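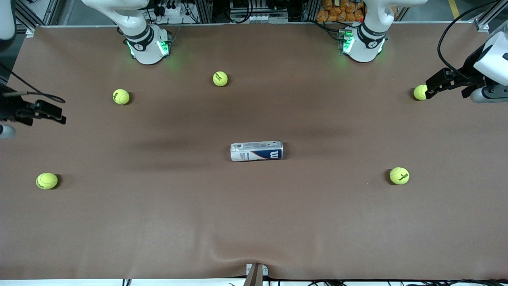 Slide 2: Five balls, one can

Leave this up for a while. People will look at the arms first. Point them at the can.

Say: the job is to put tennis balls back in the can they came in. A kid does this without looking. We've been at it in the shared shop at Tririrlow since December and I'm still not sure it was a good idea.

Mention that it's two arms, a brown mat and a clamp. The can is on its side, so one gripper has to stand it up or hold it while the other one feeds it. That sounds easy until you try to write it down.

Slide 3: What we claimed

Read our own line from the Lolura sign-up page: "Tidies a court bag by itself." Pause. I voted against that sentence.

Slide 4: What we got

Numbers, slowly. 313 tries. 271 times a gripper picked up a ball. 40 times a ball ended up inside the can. 18 of those with no hand from one of us.

If anyone quotes the 271 back at me, stop them. Picking up a fuzzy ball from a flat mat is the cheap part. It's also the part that looks good in a clip, so watch out for clips, ours included.

Slide 5: Where it goes wrong

The can rolls. A fingertip brushes it and the whole plan is off.
Wrinkles in the mat. A ball settles against a fold and sits a bit off from where the software thinks it is. Darnell Strickland wants a stiff board instead. I'd like to see him test it before we buy one.
Shiny metal. Mỹ Mạc blames the overhead light for half the bad guesses at the can. Could be. We haven't run it with the lights changed, so don't let me say it as fact.

Slide 6: Cost in hours

Skip if short on time. Otherwise admit that most evenings went to cables.

Slide 7: Would I do it again

Short answer: yes to the arms, no to the promise. Ask the Loltotthorpe people whether they've got a two-handed job working with nobody standing by. If they say yes, ask how many tries.

Questions. Mỹ takes the software ones.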